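Household Food Waste Separation in Skellwood: A Study of Participation in the First Season of Curbside Collection

Student Project Report
Department of Geography and Environmental Studies, Opoku College
Submitted 9 December 2024

Summary

This report examines how households in the Skellwood district have responded to the introduction of a separate curbside collection for food waste. The project team surveyed residents on 19 streets, observed bins on collection mornings, and reviewed the printed guidance sent to each address. Participation was higher than the team had expected among households in detached homes and much lower among those in apartment buildings. The most common reason given for not taking part was uncertainty over what the bin would accept. The report recommends changes to the printed guidance and a trial of shared bins at larger buildings.

1. Background

Skellwood is a residential district on the northern side of the town of Gukel. Until this year all household waste other than paper, glass, and cans was collected in a single bin and taken to the Potimow landfill. The town has since introduced a food waste bin for every address, emptied weekly. Material collected in this way is composted at a site next to the landfill, and the finished compost is used in public parks.

Earlier student projects at the college have dealt with paper and glass collection, but none has looked at food waste. The team considered the subject worth study for two reasons. Food scraps are heavy and wet, so they account for a large share of the cost of hauling household waste. They also require residents to change a daily habit in the kitchen, where space is often short and where several members of a household may have to agree on a new routine.

2. Research Questions

The project set out to answer the following questions:

Which households in Skellwood use the food waste bin, and how often?
What reasons do residents give for not using it?
Does the printed guidance answer the questions that residents have?

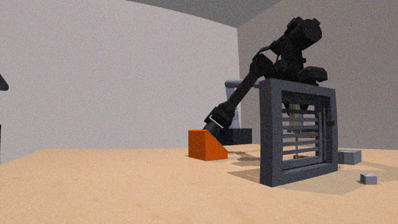 The third question was added after the pilot survey, in which many respondents reported that they had read the leaflet and still did not know where to put certain items. Tea bags, bones, and compostable liners were mentioned most often. The team revised the questionnaire to include a short section on the leaflet and removed two questions on household income that pilot respondents had preferred to leave blank.

3. Methods

The survey was delivered by hand to 434 addresses during November. Each address received one questionnaire, a cover letter, and a prepaid envelope. Residents could also reply online. Completed responses were received from 91 addresses. Streets were chosen to include detached homes, row houses, and apartment buildings, although the number of apartment buildings in the district is small.

Members of the team also walked each street on collection mornings and recorded whether a food waste bin had been placed at the curb. No bin was opened. The observations were recorded by street and building type only, so that no single household could be identified from the results.

Finally, eight respondents agreed to a longer interview at home. These interviews followed a fixed list of topics and were recorded in writing. The college's guidelines on research with members of the public were followed throughout.

4. Results

4.1 Use of the bin

Most respondents in detached homes reported using the bin every week. Respondents in row houses were more divided, and several stated that they put the bin out only when it was full. In apartment buildings, regular use was rare. The curbside observations agreed with this pattern — on most streets with apartment buildings, only a few bins were seen.

4.2 Reasons for not taking part

Uncertainty over accepted items was the reason given most often. Odor came second, followed by lack of space in the kitchen. A smaller group stated that they already composted in their own yards and had no need of the service. Very few respondents objected to the program itself.

Interview subjects described odor as a summer problem that they expected rather than one they had met, as the service had not yet run through a warm season. This finding should be treated with care and tested again next year.

4.3 The printed guidance

The leaflet was judged clear in its wording but poor in its layout. Accepted and refused items are listed on opposite sides of the sheet, in small black type on a gray background.
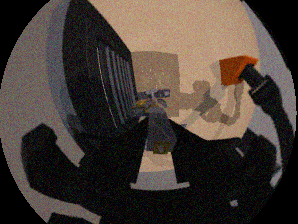 Color was raised in most of the interviews as the change that would help most. The leaflet uses one dull green for every heading, and residents who had pinned it up in the kitchen said that they could not find the refused items at a glance. The team compared several stronger colors for this list and favored orange. The orange block on the plain tan tabletop shows the effect that is wanted: it is the first thing the eye goes to, even in a dim and grainy view. A heading in a similar shade, used for refused items alone, would remain easy to find on a sheet hung in a poorly lit kitchen. The wording of the heading should also be large enough to serve readers who do not see color well.

5. Limitations

The response rate was modest, and residents with an interest in recycling may have been more willing to reply. Apartment residents are underrepresented. The observations covered a short period late in the year, when yard waste is low and some households may have been away. The results describe Skellwood only and should not be applied to the rest of Gukel without further work.

6. Recommendations

The leaflet should be reprinted on a single side, with accepted and refused items next to each other and a distinct color for the second list. Tea bags, bones, and liners should be named.

Shared bins should be tried at two or more apartment buildings, with the agreement of the building managers. Their location should be settled before delivery — several interview subjects stated that they would not carry scraps past the parking area in winter.

The survey should be repeated after one full year of service, using the same streets and the same questions on odor. The questionnaire and the blank observation sheet have been deposited with the department office for use by a future project team.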